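# About Brutadus

Hi, and thanks for clicking through to the page hardly anyone reads! I run Brutadus, a small investing newsletter and teaching shop in Clultville, and I've been writing it from the same back office above the bakery for 18 years now.

I started out on the other side of the desk, answering phones for a bond fund. I learned a lot there (mostly how to explain duration to people who were already annoyed), and I noticed that the folks calling in had good questions and got brochures in return. So I began typing up longer answers at night and mailing them to anyone who asked. The first list had 30 names on it, and I'm pretty sure half of those were people being polite.

These days 585 households get the monthly letter. I cover dividend stocks, municipal bonds, fund fees and whatever else is bugging me that month. February is always the tax issue, and it's always late. Sorry in advance!

A few things you should know before you sign up. I don't manage money and I don't take commissions. I own shares in some of the companies I write about, and when I do I say so in the first paragraph. I also get things wrong – I was gloomy on regional banks for two whole years while they did just fine – and my old calls stay up in the archive, bad ones included.

The letter costs $200 a year. That gets you the back issues, the fee worksheet, and a seat at the evening class I teach over in Irkodmont, which starts at 6:30 and usually runs long because somebody brings up annuities.

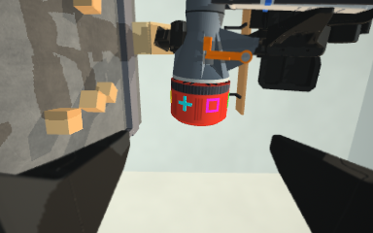
*Rendering: grey body, orange lever, red cap.*

If you've been around a while, you may remember the old Adebisi portfolio tracker. I folded it into the members' area last spring, so your login still works and your saved lists should all be in there. If one's missing, email me and I'll dig it out.

I answer my own mail, mostly in the mornings before the market opens. Write anytime!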